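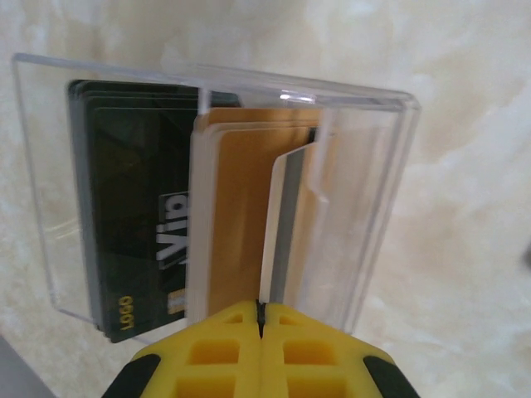 Colm Mac Carthaigh's first comment on the list was that black should always go on the left, because you see it through a clear lid before anything else and can work your way across from there. I tried it his way and I'm sold! Black left, gold middle, white right is now the house order, and it's the order the finish codes follow in the card table below.

Drutuveo Card List
A catalog of plastic cards and the holders they live in

Maintainer: Liam Sheehan
Last updated: 10/3/18
Status: active, additions welcome

What this is

Drutuveo is a plain text catalog of wallet-size plastic cards: membership cards, loyalty cards, gift cards, printer's samples, blanks. One row per card design, with the color, the finish, what's printed on it, whether it has a stripe, and how it behaves when you stand it up in a holder with a bunch of others. A second, much smaller table covers the holders themselves.

I started it when I inherited two shoeboxes of printer's samples from the Cronin shop closing down and wanted to know what I had. Then I got hooked. Sample cards are wonderful little things. They say "LOGO" where a logo would go, they say "VIP" for no member of anything, and the printing on them is often better than on the real cards in my wallet, presumably to show off. I couldn't find a list that treated them as worth describing, so I made one.

There are 265 rows in the card table at the moment. Of those, 126 have a magnetic stripe (or something printed to look like one), 115 clearly don't, and the rest are marked unknown until I can get both sides in front of me.

Files

cards.txt, the main table, tab separated, one design per row
holders.txt, the holder table, same layout
finishes.txt, the finish codes with a sentence on each
notes.txt, loose remarks keyed to card number, written whenever I felt like it
pictures, a folder of reference pictures with short captions

Everything is plain text on purpose. It opens in a spreadsheet if you tell the spreadsheet it's tab separated, and in any editor if you don't.

Fields in cards.txt

number: Just a running number. Numbers are never reused, even when a row turns out to be a duplicate and gets removed.

base_color: The color of the face as a person would say it across a table. Black, gold, white, pale blue, red. Please resist "champagne" and "onyx." I know the printers use them. I've met five different champagnes and they were all gold.

finish: A code from finishes.txt. See below, it's the fun part.

pattern: Anything going on in the background of the face, such as facets, waves, pinstripes, brushed lines. "None" is a good answer and a common one.

text_front and text_back: Words exactly as printed, capitals and all. "Vip" and "VIP" are different entries and we have both. Placeholder text counts as text.

stripe: Yes, no, or unknown. Yes covers real magnetic stripes and printed imitations, and if you can tell which, put it in remarks.

stripe_color: Gray, black, brown, tan, or two colors joined with a plus sign. A stripe with two bands of color gets both, in the order they run from the middle of the card outward.

emblem: Printed or stuck-on chips, seals, crests and so on. If it looks like a chip and you aren't sure it's a chip, write "chip or emblem." Plenty of sample cards have a little gold rectangle that could be either.

edge_color: The color of the core as seen from the side. My favorite column! A stack of gold cards can show a pale rim all the way down, and once you've noticed this you can pick out one design in a stack without pulling anything up.

stands: How the card behaves upright in a compartment on its own. Values are straight, leans, bows. A lone thin card in a wide compartment will nearly always lean, so this says as much about the company it keeps as about the card.

remarks: Whatever you like.

Finish codes

GL, glossy. Throws back a lamp as a hard bright spot. Dark glossy cards show every fingerprint, and I wipe mine with a glasses cloth before looking at them properly.

GF, glossy with facets. Same as above with faint geometric shapes under the shine, slightly lighter or darker than the base. Very popular on black cards. Tilt the card and they come and go. Lovely.

SM, satin metallic. The soft sheen you get on most gold and silver cards. It can look mustard, orange or almost brown depending on the room, so I judge the base color by a window in the morning and stick with it.

MT, matte. No shine to speak of. Feels a bit like a blackboard.

PL, plain. Ordinary white or pale plastic with no special treatment. Most blanks.

OT, other. Wood grain print, holographic, one that smells of oranges (card 88, thank you Colm).

Holders

The holder table is short. My everyday one is clear acrylic with a hinged lid and 3 compartments, and I'd recommend the type to anyone sorting cards by color. You can read the fronts through the wall and check the tops by lifting the lid. The dividers are clear too, so one stack doesn't hide the next.

I've also got a gray Bremer drawer box that takes a lot more cards and shows you none of them, and a Dradex folding album with pockets. The album is great for carrying to a swap and awful for anything thick. Each has a row in holders.txt with its material, compartments, lid type and a field called "readable," meaning can you tell what's in there with the thing closed. Clear acrylic wins by a mile.

One point that came up on the list: don't pack a compartment until it's tight. You want enough slack to tip the front card toward you with one finger. If you need a fingernail to get it started, you've gone too far and you'll scratch the gloss.

How a card gets its row

I lay it flat, face up, on the same light surface every time, read off the color and finish, then turn it over for the stripe and any text on the back. Pale cards are the tricky ones. A white card on a cream background loses its edges, and a pale blue one can pass for white if you're tired. I put a piece of plain dark paper beside those for comparison and write the color down straight away.
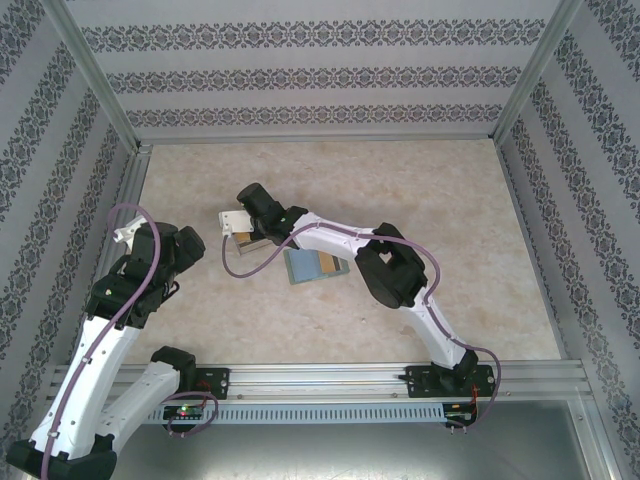
Pale blue card lying flat, tan and dark stripe along one side.

Two-tone stripes like that go in stripe_color as "tan + dark" until somebody can name the dark one with confidence. Guessing "brown" or "black" early on caused me a lot of fixing in July, when I went through the whole stripe column again with better light.

Next comes the standing test, which is just dropping the card into an empty compartment and letting go. White cards with a center stripe are fun to see edge-on, a gray band with white either side, like a very thin sandwich.

Known problems

Text direction isn't recorded. Cards end up sideways and upside down in holders all the time and people have asked for a field saying which way the printing runs relative to the long side. I like the idea. I haven't worked out the wording.

Gold is overrepresented. The Cronin boxes were heavy on gold and black, light on everything else. Don't use this list to work out which colors are common in the wider world.

Near duplicates. Two black faceted cards with the same words in slightly different lettering are listed separately. Some of those may be one design from two print runs.

The "stands" column was filled in with different holders at different times. Rows before I got the acrylic one were tested in the Bremer box, where everything stands straight because the slots are so narrow. I'm redoing these slowly.

Real members' cards. A few rows come from expired cards that had names and numbers on them. Names and numbers are left out of the text fields and replaced with the word "personal." Please do the same with anything you send in.

Adding to the list

Send rows in the same column order, leave the number blank and I'll fill it in. If you only know the color and whether there's a stripe, send that! A half-filled row is easy to finish later when another copy turns up. Colm Mac Carthaigh checks the finishes and will argue with you pleasantly about satin.

I'm especially after green cards, anything with a stripe down the short way, and sample cards where the placeholder says something other than "LOGO." There's one in notes.txt that reads "YOUR NAME HEAR" and I'd dearly love a second.

Using the list

Free for any purpose. If you print from it or build on it, a mention of Drutuveo is appreciated, and so is a note telling me what you made. Corrections go to the list address at the top of notes.txt, with the card number in the subject line.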